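An afternoon at Quartey: teaching a robot to pick up a dustpan

The invitation said the tour would start at 2 and that closed shoes were essential. I wore my stoutest boots, having pictured molten metal or at the very least a forklift. Quartey turned out to be the back half of a trading estate in Sturnley, between a tile showroom and a place that re-covers pub seating, and the most dangerous thing I met all afternoon was the coffee.

There were nine of us: a couple of lecturers, three sixth-formers with an aunt, a man from a packaging firm who photographed every plug socket, my neighbour Colin and me. Colin had the spare ticket on the understanding that he would drive.

Our guide was Kwesi Nyarko, who runs what they call the teaching floor. He has the manner of a good driving instructor, the sort who keeps one foot near the brake and talks about his allotment. He gave us visitor badges and a short talk on the yellow button (press it if worried, don't press it if merely curious), and took us through.

I had expected programmers. There were a few, in a glass room, eating crisps. The teaching itself is done by people who stand at a bench and move things. One person works a pair of handles, the arm across the room copies them, and everything the cameras see and the joints feel gets saved. Do it again, and again, and after enough goes the software is asked to have a try without anyone on the other end. Kwesi's word for one of these goes is a "show". The target for the task we saw was 100 shows, and they were on number 84 when we came in, which explained the expression of the young man at the handles. 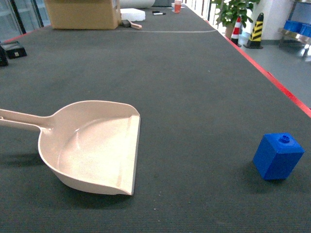
The teaching table at Quartey, with dustpan and blue block.

The task was the dustpan. Take it by the bowl, lift it, turn it level, put it down somewhere else on the table. The blue block was to be left alone, and leaving it alone is part of the lesson. Kwesi told us they once ran a whole week of shows with nothing else near the dustpan, and the arm came out of it very accomplished and quite unable to cope with company. Now there is always something lying about, and it gets moved between goes so the arm can't learn the table off by heart.

One of the lecturers asked why a dustpan. I had wondered too, given what the arm must have cost. The answer was that it's an awkward shape. A block is the same from most sides and will forgive you. A dustpan has a long handle that swings the weight about, a thin lip, and walls that slope in ways your hand deals with while you are thinking about supper. "Get the dustpan right and the customer's part is easy," Kwesi said. The customer's part was not on show. The packaging man asked what it was, twice, and was offered a biscuit both times.

The young man at the handles was the other Kwesi, Kwesi Kyei, known on the floor as Kyei to save confusion. He did show 85 for us while talking, which I gather is frowned upon. The handles are made by a firm called Jikar and look like something you would use to steer a canal boat. They push back a little when the gripper touches something, though less than you'd like. Most of the skill is in your eyes. Kyei watches two screens, one with the wide view and one from the camera down by the gripper, and he said beginners stare at the wide one and then wonder why they've missed. 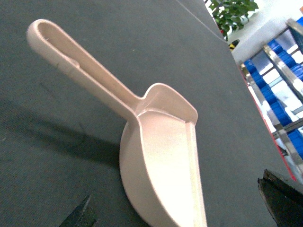 Then came the part I had really driven over for (been driven over for – sorry, Colin), which was that visitors could have a go. The shows made by visitors are not kept. This was put to us very kindly.

The sixth-formers went first and were good at once, all three, in a way that did nothing for the rest of us. The aunt was better still. She used to ice wedding cakes, and she brought the fingers down either side of the bowl, closed them, and lifted as if the thing were full of soup. Kyei asked if she was looking for work. I think he meant it.

I was less of a find. You move your wrist an inch and the arm moves its wrist an inch, and that sounds simple until you realise the arm is facing a different way from you. My first go closed on fresh air. My second got hold of the lip, and the dustpan turned slowly in the grip and lay down again like a dog that doesn't want a bath. On the third I got it up, lost my nerve and forgot how to put it down. Kwesi Nyarko talked me through it from behind my shoulder: lower, lower, wait, open. It took me a good deal longer than sweeping a kitchen.

Afterwards I asked what happens to the bad goes by the staff. Some are thrown away and some are kept on purpose, the ones where the person slips and then recovers, so the arm sees how to get out of trouble. What they don't want is dithering. If you hover over a dustpan wondering about your life choices, the arm will learn to hover too. There had been an earlier batch, taught by someone with a heavy cold, in which it paused before every grasp for no reason anyone could find in the code.

We were shown one task running on its own before we left, a cup-stacking job taught in the spring. It stacked, stopped, thought, and stacked again. On the fourth cup it missed, went back and got it. The glass room cheered through their crisps, so I suppose it doesn't always.

A few practical notes for anyone going. The next visits are in November and you book through the Ondness college website, where the tour is filed under Catering, and has been for some time. Parking is at the tile showroom end. The bench stools are high and there are only 2 chairs with backs, so get in early if your knees are like mine. Bring a jumper – the teaching floor is kept cool and you do a lot of standing still. You may take photographs of the table but not of the glass room.

Colin, who had not wanted a turn, had one at the very end while I was handing in my badge. He got the dustpan up first time and mentioned it at both roundabouts on the way home.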